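4.2 What people do before they ring anyone

I went into this part of the study expecting tidy answers, and I didn't get them. We mailed 300 households in Prornolby a short form about the last home repair they'd paid for, and I read every one that came back (some with coffee rings, bless them). The question I cared about most was how long people put up with a fault before booking a tradie.

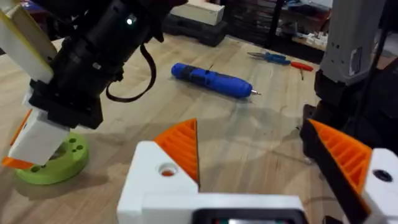

Dripping taps won by a mile. One fellow had lived with his for 60 weeks - he'd put a sponge in the sink so he couldn't hear it at night. Hot water faults were the other extreme, with most people on the phone the same morning. Gutters sat somewhere in the middle, and I suspect that depends mostly on when it last rained. 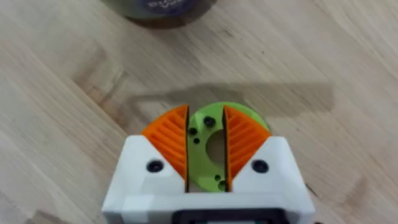 Figure 3. Gripper over the tabletop, orange fingers on a white housing.

Necati Tekin did the follow-up calls and asked about cost. Golestani (our pseudonym for the larger plumbing firm in town) charges a call-out fee, and a fair few people told him they save up small jobs until the fee feels worth it. I do exactly the same at home, so I was pleased to see it in the data! We coded this as "bundling", after a long argument with Amirhossein Rashti, who wanted to call it "hoarding" and still does.

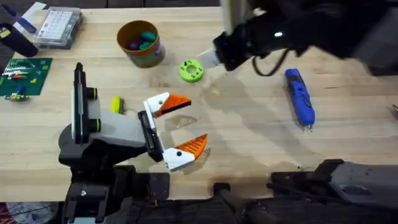 Figure 4. Two arms working over the wooden table, the left gripper wide open.

Bundling makes the repair logs harder to read than I'd like. The Reden log has 1268 entries, and a single visit can cover a loose hinge, a blocked drain and a flickering light, all under whichever one the tradie wrote down first. We split these by hand where the notes let us. Where they didn't, we kept the first item and flagged the entry, so the minor jobs are almost certainly undercounted.

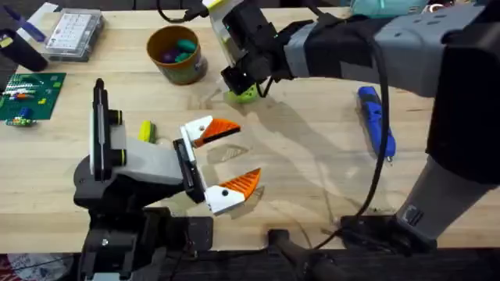 Figure 5. Left and right arms at the table, with a small yellow-green block behind the left gripper.

The renters are a different story, and I've kept them out of the totals. Their waiting time includes the landlord's, and only 6 of them could tell us when the request was passed on. Section 4.3 takes them separately.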